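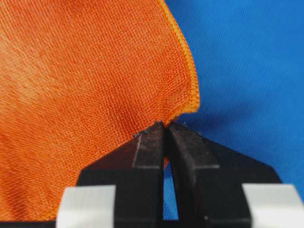 Corner and overlocked hem of an orange microfiber cloth.

February 3, 2019
By Godfrey Temba

Housekeeping Practice, Handout 4: The Cleaning Cloth

In the last handout we finished with mops and floor pads. Now we come to the hand cloth, which you will use more than any other item on your cart. Please read these notes before the practical in room 1045.

1. What the cloth is made of

Microfiber is a synthetic fabric, in most cases polyester together with polyamide. The fibers are very fine, and in a cleaning cloth they are usually split, so one yarn has many small edges. Dust and grease are held between these edges. A cotton cloth takes up water well but leaves more lint on glass.

Look closely at the surface of the orange cloth. It has fine ribs and rows of loops. A looped cloth is good for general dusting and for wet work in the bathroom. For mirrors we use a flat weave with no loops — in our storeroom these are the Hokon cloths on the second shelf.

2. The hem

Students often ignore the hem, but it decides how long a cloth will live. The overlocked hem has a zigzag of thread which goes around the raw edge and closes it. When the stitches break, the fabric begins to open from that place. Pass the hem through your fingers before you fold the cloth. If you find a loose thread, cut it short with scissors and do not pull it.

The hem is also harder than the middle of the cloth. On polished surfaces, keep it turned inside.

3. Picking up and opening

Take the cloth by one corner and lift. Find the next corner by following the hem, never by searching in the middle of the fabric. When you hold two neighboring corners, the cloth will hang straight and you can see both faces. Check for hairs, sand and hard crumbs, and shake it away from the bed.

4. Color and background

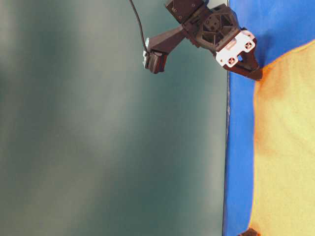
Color coding tells you where a cloth may be used. In our training rooms, yellow is for washbasins and tiles, and orange is for furniture and window sills. Other employers have other systems, so ask on your first day. Color helps also when you fold, and I recommend a table top or mat which is different from the cloth. Yellow against a strong blue gives a clear border, and your eye finds it quickly. A white cloth on a white counter is more difficult, especially in the evening.

5. Folding

Lay the cloth flat and smooth it from the center outward. Bring one edge to the opposite edge, corners together. Turn it and fold once more in the other direction. You have now a square with four layers, and by opening and turning it you get eight clean faces for wiping. Change to a new face when the one in use looks gray.

Do not make a ball of the cloth in your hand. You will press only with some small points, and the dirt goes back on the surface.

6. Washing

Wash microfiber separate from cotton towels. Use liquid detergent and no fabric softener, because softener covers the fibers. The Clomik machine in the laundry should be set to 700 for the spin. Hang the cloths to dry on the Mühlbauer rack.

For the practical: each student folds 10 cloths and checks every hem. Damaged cloths go to the workshop for rough cleaning.

Reader comments

Marta: Can I use the looped cloth on a laminate desk, or must it be the Hokon?

G. Temba: The looped one is fine, Marta. Wipe it slightly damp and dry with a second cloth.

D. P.: In my hotel yellow is for the toilet area. I was confused until I read section 4!

Ines: Is the practical still in November for the evening group?

Clundeck Housekeeping School | Contact the course office | © 2019 Clundeck | Back to top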